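Local Politics > Council and Bylaws

Thread: Recall petition rules going to council, signature number is too low

northward_ho wrote:
The draft recall bylaw is in the agenda package for the next meeting and I think people should read it before the usual crowd decides what it says. The short version is that any resident on the voters list can start a petition against a sitting councillor, and if 1000 valid signatures come in within 80 days, the seat goes to a recall vote. No grounds required. It doesn't have to be misconduct or missed meetings. You can file one over a parking vote.

I support recall in principle. I don't support this version. A flat number makes no sense in a ward system where the wards are different sizes. In Kema ward you would need a big share of everybody who votes. In Annan ward you could do it by standing outside the grocery store for a month.

gravelpit88 wrote:
It's meant to be easy. That's the whole idea of recall. Four years is a long time to be stuck with someone who told you one thing at the door and voted the other way.

The misconduct process already exists. It goes to the integrity commissioner, takes forever and ends in a letter.

northward_ho wrote:
I didn't say it should be hard. I said it should be a percentage. Every draft I've seen from other towns uses a percentage of eligible voters or of votes cast last time. Ours is a round number somebody liked.

marlene_k wrote:
Can somebody post the article from the paper? I'm over my free reads for the month and I don't want to comment on something I haven't seen.

gravelpit88 wrote:
Pasting it, it isn't long.

Recall bylaw draws a full gallery 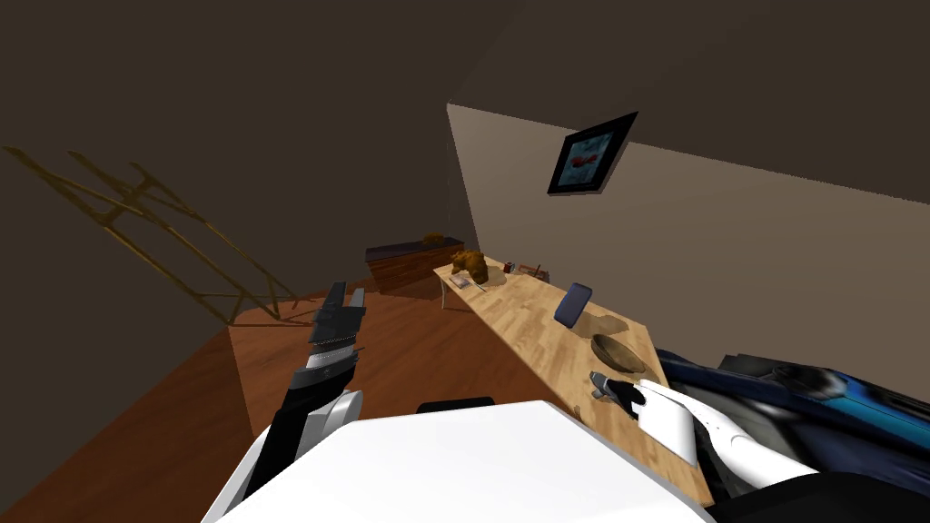 ENDBERG, May. A draft bylaw that would let residents petition to remove a sitting councillor cleared its first hurdle at committee and will go to full council with one amendment.

The bylaw sets a threshold of 1000 signatures, collected over 80 days. Petitioners would pay a deposit, refunded if the threshold is met. No petition could be started in a councillor's first year or in the final year before an election.

Coun. Tahira Bugti, who represents Annan ward, moved the amendment. It requires petition organizers to disclose any donation over a set amount and to file a list of paid canvassers with the clerk.

"If a company wants to pay people to collect names, residents should be able to look that up," Bugti told the committee.

The clerk's office received 89 written submissions. Most supported recall in some form, according to the staff report, although a number asked for a different threshold or for a requirement to state a reason.

Staff did not provide an estimate for the cost of a recall vote. The report says a single-ward vote would use the same polling places as a by-election.

marlene_k wrote:
Thank you. So there is a deposit. That wasn't in the first post.

northward_ho wrote:
The deposit amount is blank in the draft. "To be set by the fees and charges bylaw." So it could be fifty bucks or five thousand, and it can be changed later without reopening this one. I left it out for that reason but fair enough, I should have mentioned it.

old_mill_road wrote:
Everyone knows this is about Bugti. She won Annan by 244 votes and she voted against the Flirkance rezoning. The people who wanted that rezoning have been talking about recall ever since. I'm not saying they wrote the bylaw. I'm saying look at who got excited about it.

gravelpit88 wrote:
I got excited about it and I live in Kema. I have no stake in Flirkance one way or the other. I would like to recall my own councillor, who has missed more meetings than I've watched.

old_mill_road wrote:
Then you should want the percentage version more than anybody, because at 1000 names you will never recall him. Kema doesn't have the turnout.

gravelpit88 wrote:
I'd take my chances. You don't need people who voted, you need people on the list. Read section 4.

northward_ho wrote:
He's right about section 4. It's anyone on the voters list for that ward, whether they voted last time or not. I had that wrong in my first post where I talked about everybody who votes. The list for Kema is bigger than the turnout suggests. It is still smaller than Annan's though and I still say a flat number treats the two differently.

tamarack_t wrote:
I sent in one of the written submissions. Mine asked for a reason to be stated on the petition sheet. It wouldn't need to be proven and nobody would rule on it. I just want a sentence at the top so that when someone knocks on my door I know what I'm signing. Staff put it in the summary table as "other."

marlene_k wrote:
That seems pretty mild. What was the argument against?

tamarack_t wrote:
There wasn't one that I heard. The chair said the wording would invite legal challenges over whether the reason was accurate. Then they moved on to the disclosure amendment and spent most of the evening on that.

prairie_lawn wrote:
The chair has a point there. If the sheet says "Councillor X lied about the arena" then you've got a thousand copies of a possible defamation claim circulating with the town's logo on top. I worked in a clerk's office in another municipality for a long while and the petition sheets were the part that caused trouble every time. Bad addresses, people signing for their spouse, sheets with coffee all over them. Verification on this will eat up staff for weeks and there is nothing in the budget for it.

tamarack_t wrote:
So take the logo off.

prairie_lawn wrote:
It has to be the prescribed form or you can't verify it was the same petition throughout. I'm not trying to be difficult. It's how it works.

old_mill_road wrote:
What about the first-year and last-year blackout? With a four-year term that leaves two years in the middle. By the time someone collects for 80 days, the clerk verifies and a vote is called, you're replacing a person for a year and a bit. Is it worth it?

gravelpit88 wrote:
Yes. A year and a bit is a full budget cycle. And most of the value is in councillors knowing it's possible.

northward_ho wrote:
I half agree with that. My worry is that knowing it's possible makes them timid. The Flirkance vote was unpopular with one group and popular with another. If either group could pull the trigger on a whim I think you'd have seen it deferred until after the election.

gravelpit88 wrote:
They defer everything now, without any recall bylaw. The Annan bridge has been deferred since I moved here.

marlene_k wrote:
Is the meeting streamed? I can't make it in person.

prairie_lawn wrote:
Yes, on the town site. It's at 6:30 and bylaws are near the end so you can probably tune in later. The sound is poor. If you want to speak by phone you have to register with the clerk by noon the day before.

tamarack_t wrote:
The paper has put the story in its council roundup as well, if anyone has reads left. Same text plus a paragraph on the dog park. Copying the top part over in case it changes:

Council roundup: recall, dog park, water rates

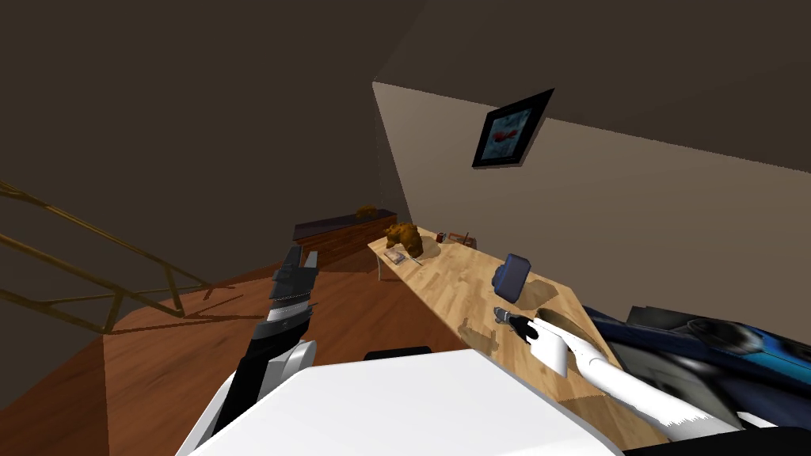 Robot arms beside a wooden tabletop. Computer rendering.

Full council takes up the recall bylaw at its next meeting. The dog park fence contract has been held over while staff get a second price. Water rates are on the consent agenda.

old_mill_road wrote:
Water rates on the consent agenda. So no debate on that unless somebody pulls it. That affects every household in Endberg and the recall thing might never be used.

marlene_k wrote:
Any councillor can pull an item off consent, can't they?

prairie_lawn wrote:
Any one of them, no seconder needed. Email yours and ask. They do it more often than you'd expect if they get a few emails.

northward_ho wrote:
I'll email about both. For the recall bylaw I'm asking for a percentage of the ward list and for the deposit amount to be in the text. If anyone wants the section numbers, the threshold is in 6 and the deposit is in 9.

gravelpit88 wrote:
I'm emailing to say leave it alone and pass it. The threshold can be fixed after somebody has tried one.

tamarack_t wrote:
Has anyone heard back from the clerk about speaking by phone? I registered this morning and didn't get a confirmation.

prairie_lawn wrote:
Call the front desk. The web form goes to an inbox that gets checked once a day.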